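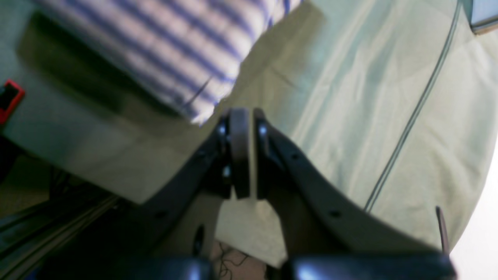
Pale green fabric with some soft folds and wrinkles in it. Laundry folding classes from Farudano start this October.

FARUDANO OPENS SIGN-UPS FOR "FOLD IT ONCE," A LAUNDRY CLASS FOR PEOPLE WHO LIVE OUT OF THE BASKET

Hi, I'm Ayane Shibata, and I run Farudano, a little home-skills school above the paint store in Mudgway. I'm very happy (and a bit nervous!) to announce that our first full class on folding clothes is open for sign-ups as of this morning. It's called Fold It Once, it starts in October, and it's for anybody who washes and dries everything on time and then leaves it in a heap on the chair until it's been worn again.

I was that person for years. I had a nice dresser with deep drawers and almost nothing in it. My clean clothes went from the dryer to the basket to me, and I ironed whatever I needed at seven in the morning with one shoe on. When I started teaching mending here, I noticed people would bring in a shirt with a missing button and apologize for the wrinkles before they even mentioned the button. So last winter I put a sheet of paper by the door asking who'd come to a class on folding, just folding, and 265 people wrote their names on it. I had to tape on more paper.

The class meets on two evenings, a week apart, and you bring your own laundry. We start with getting the cloth flat, which sounds too simple to teach, and then I watch a room full of adults try to fold something that's still doubled under itself at one corner. You find the edges, you pull the fabric out toward them, you run your hands over it. Then you fold. The second evening is drawers and shelves, plus the hard stuff like hoods, wrap skirts and fitted sheets (yes, I'll do the fitted sheet, please stop emailing me!).
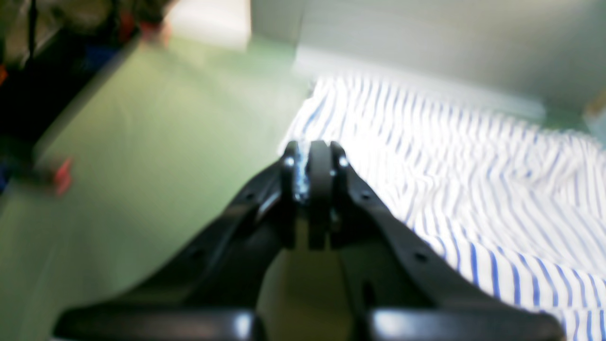 Stripes are my favorite thing to teach with, and I'd like everybody to bring something striped the first night if they own it. Plain cloth hides a lot from you. With stripes you can see right away which way the fabric is headed. Take blue lines on white against a pale green background: they go off on the diagonal, and then they turn wavy wherever the cloth is rumpled, so you know just where your hands need to go next. Once the lines run straight and even, your folds have something to follow, and the sides match up with hardly any fussing.

Floarea Voicu is teaching with me. She spent a long stretch doing alterations and she's much faster than I am, so she'll take the table for people who already fold but want it neater. "Most people fold too soon," she told me when we were planning the first night. "Give it five more seconds on the table and shake the sleeves out." I've been repeating that to myself at home ever since.

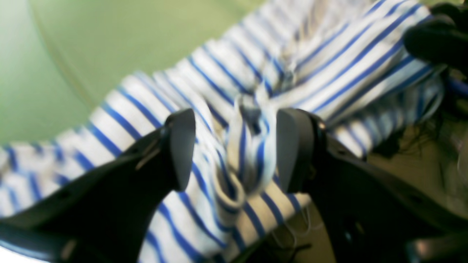
Picking clothes up is the other part we spend real time on. Grab a garment in the middle and you gather everything toward your fingers, and now you've got creases you didn't have before. You can see it with the blue and white stripes, where one pinched fold hangs in a loose loop and the lines twist and crowd together just above it. A pinch like that is fine for moving something across the table, but I wouldn't fold from it. Lay it down, find the shoulders or the waist, and start from there. Thin fabrics show every bit of this, so we save them for last.

Our neighbors at Grason, the hardware place down the block, have lent us the long tables, and Huia Donnelly is setting the room up so left-handed folders get their own end. Kane Sheehan is putting together the handout. It runs to two pages with drawings, and it'll be free to pick up at our front desk even if you don't take the class. We're printing nearly 1,000 copies, so take one for your roommate.

A few things people have asked already. Kids are welcome if they come with a grown-up and a pile of their own clothes. Please wash what you bring. You don't need an iron, a folding board or any special bins, and we won't be selling you any. If you can't stand for long, tell us when you sign up and we'll set a lower table with a chair.

The first class meets on a Thursday at 6:30 p.m. Sign up at the Farudano front desk in Mudgway, upstairs, second door. If you write for a paper or a neighborhood newsletter and want to sit in, ask for Iwona Borkowska, who handles our press questions. You're welcome to come fold with us, and do bring your own basket.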